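Verdale Clear Measuring Cup with Handle

Item 1159
Sold by Solmont Home Supply
In stock — ships Monday

I have sold a lot of measuring cups out of this little shop, and I'll admit I wasn't looking for another one when the Verdale samples came in. Then I used one for a week at home and it never made it back into the cupboard. It just lived next to the sink (it still does!), and by the end of the month I'd ordered a case for the store.

It's a plain clear plastic cup with a proper handle on the side. I can get all my fingers through it, even with a dish glove on, and it doesn't feel like it's going to twist away from me when it's full. I've had glass ones that weighed a ton before I'd put a drop in them, and I'm done with that. This one is light enough that my left hand does fine with it while the right one is stirring.

People ask me what I use it for and the answer is mostly not baking. Pancake batter on weekends, sure. But it also waters the herbs on the windowsill, scoops dog food, measures out floor cleaner (I keep a second one for that, please do the same).

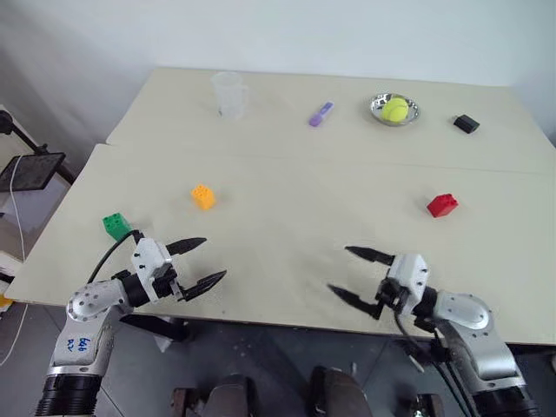
The see-through plastic matters more to me than I expected. I had a blue one for years and had to tip it toward the window to see where the milk was. With this one I set it down, bend my knees a little and read it from the side. If you're like me and you pour first and check second, that'll save you some flour.

Now for the stuff I'd want to know before buying. Don't put it in the microwave. I let boiling water cool for a few minutes before I pour it in, and I'd keep it off the bottom rack of the dishwasher. Mine gets washed by hand with a soft sponge. A scouring pad will cloud it up fast — I found that out on my first one, and no amount of baking soda brought it back.

If you want a bowl to go with it, I like the round stainless ones from Ruangrit. They're on their own page, and they're sold one at a time so you don't have to buy a whole nesting set just to get the size you want.

Pack sizes
Single cup
Pack of 2 (the one I'd get, see floor cleaner above)
Classroom and kitchen case — please write to me first, I only keep a few cases on the shelf

Shipping and returns
Cups go out wrapped in paper inside a cardboard box. If yours shows up cracked, send me a photo and I'll mail another one, no need to return the broken one. Unused cups can come back any time in the first month.

Also from Verdale: funnels, flat scrapers, storage tubs with lids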